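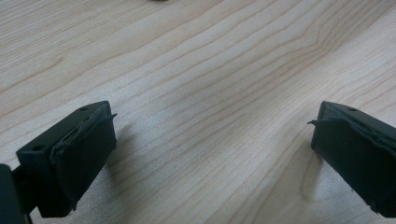 Minutes No. 9

**Soston Fantasy Football League**
Minutes of the ordinary meeting of managers, November 2025

**Present:** Managers or their deputies for 14 of the 16 member teams. Apologies were received from Drultmont Rovers and Avel Athletic. A quorum was declared and the Chair opened the meeting.

**1. Minutes of the previous meeting**

The minutes were approved with one correction. Under transfers, "after the deadline" should read "at the deadline".

**2. Matters arising**

The Secretary reported that the duplicate entry in the cup draw had been removed and the draw published again. The manager affected had accepted the new fixture. No other matters were raised.

**3. Scoring dispute, Lammers Town v. Soston Wanderers**

The meeting considered a written complaint from Lammers Town. The complaint concerned an assist first credited to a Lammers Town midfielder and withdrawn by the scoring provider the following morning. The change turned a draw into a defeat by three points.

The Secretary read out Rule 9, under which scores become final when the provider closes the round. The round had not been closed when the assist was withdrawn. Lammers Town submitted that managers had already been sent the result by email and were entitled to rely on it. Soston Wanderers made no submission.

Resolved, by ten votes to three with one abstention, that the amended score stand. It was further agreed that result emails be marked "provisional" until the round is closed. 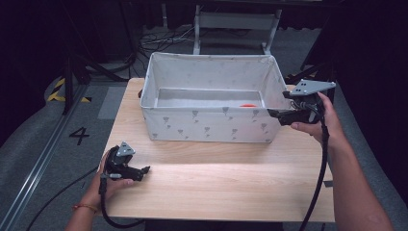
**4. Transfer window**

The Chair invited views on the January window. Two proposals were put forward:

- that each team be allowed four changes in place of the present three;
- that unused changes may be carried over to the following round.

The first proposal was carried. The second was discussed at some length. Several managers felt it would favour teams with few injuries, and others asked how the carried changes would be recorded. The proposal was withdrawn and may be brought back in writing.

**5. Captaincy deadline**

It was noted that two teams had named a captain after the first kick-off of a round. Both captaincies had been set aside and the vice-captain's points doubled. Managers were reminded that the deadline applies to the first match of the round, including rounds that begin early.

**6. Season prize**

The prize for the highest total will remain open to any team passing 3000 points. A request from Avel Athletic to lower the mark was deferred in their absence.

**7. Any other business**

None.

The next meeting will be held in January, before the window opens. The Secretary will circulate the date.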